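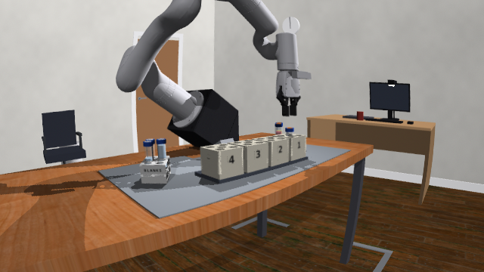

2 min read

I bought the Vivden rebounder net in November for my backyard shooting practice, and wow, my first touch needed it! Setup took 19 minutes (the poles click, the bungees fight you). Low drives come back fast and true, but anything above waist height just kind of dies in the mesh. The ground pegs are junk, so I swapped in eight from my old Lavstead goal. Two corner ties have frayed already. I'd still buy it again, just maybe on sale. Four stars from me.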